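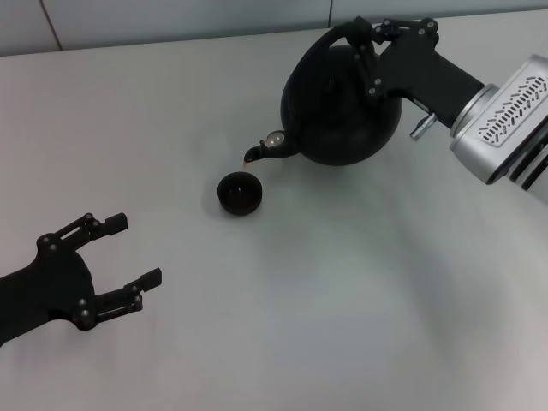

Fig. 1. Pouring from the round black teapot into the small cup.

Section 3: Your first pot of tea

By now you will have unpacked everything, read the short list of parts in Section 1 and given the pot its first rinse as set out in Section 2. If you skipped the rinse in your eagerness, we do understand, but please go back and do it before you carry on. A new pot holds on to a little dust from its packing, and it will all end up in your cup.

The Ernley teapot is a small pot and is meant to be used as one. It holds 600 ml to the very brim, though we never suggest filling it that far. For everyday use 380 ml is a comfortable amount, and it leaves enough room under the lid for the leaves to open out and move about as they like to do.

Before you begin

Choose a flat, steady surface at a height where you can pour without lifting your elbow above your shoulder. A plain kitchen table is perfect. Move letters, telephones and anything else you would be sorry to splash well out of the way, and keep a folded tea towel within reach.

CAUTION: Boiling water scalds. Keep children and pets away from the table while the pot is full, and never pour while someone else is holding the cup.

Making the tea

1. Fill the kettle with fresh cold water and bring it to the boil. For black tea use it straight away. For green tea, let it stand with the lid open for a few minutes first.

2. Warm the pot. Pour in enough hot water to cover the bottom, put the lid on, swirl it gently and tip the water away down the sink. Do the same with the cup if the kitchen is chilly.

3. Spoon in the tea. We find that 11 g of leaf suits the everyday amount if you like your tea good and strong, as Loïc Delorme, who wrote the first version of this guide, most certainly does. Use rather less until you know your own taste -- you can always add another pinch to the next pot.

4. Pour the hot water over the leaves in a slow circle, stopping well below the rim.

5. Put the lid on and turn it until you feel it settle. Leave the pot alone for three to four minutes. It is tempting to peek, but every peek lets out heat.

Note: If the lid rocks or will not sit down properly, there is usually a leaf caught underneath it. Lift the lid by its knob, wipe round the rim with a damp cloth and try again.

Pouring

6. Set the cup down on the table and leave it there. The small cups are much easier to fill standing than held, and your other hand is then free to steady the lid with the folded tea towel.

7. Take hold of the looped handle at the top of its curve, as in Fig. 1. Get a firm grip before you lift, and feel the weight of the pot for a moment before you start to tip it.

8. Bring the spout over the middle of the cup and keep it low. The spout is short, so the pot has to come fairly close, and a low pour splashes less and keeps the tea hotter.

9. Tip the pot slowly. Once the tea is running, hold the same angle and let it take its time. Hurrying a round pot only sends the leaves up into the spout.

10. Stop a finger's width below the rim of the cup. Bring the pot upright in one smooth movement, wait for the last drop to fall, and only then move it away.

CAUTION: The body of the pot gets very hot and stays hot long after the tea is made. Touch only the handle and the knob of the lid until it has cooled down.

If it drips

A slight drip after pouring is normal in the first few days. Solveig Blomqvist, who answers our letters, recommends finishing the pour a touch more briskly, and most people write back to say that this has done the trick. If the drip goes on for more than 14 days, look inside the spout for a trapped leaf and clear it with a soft bottle brush. Please don't use wire or a skewer.

After use

Empty the leaves as soon as you have finished, rinse the pot with warm water and let it dry with the lid off. Washing-up liquid is best kept for the outside, and even there a soft cloth is generally enough to bring back the shine. For tea stains, see Section 5.

Guide revised January 2019.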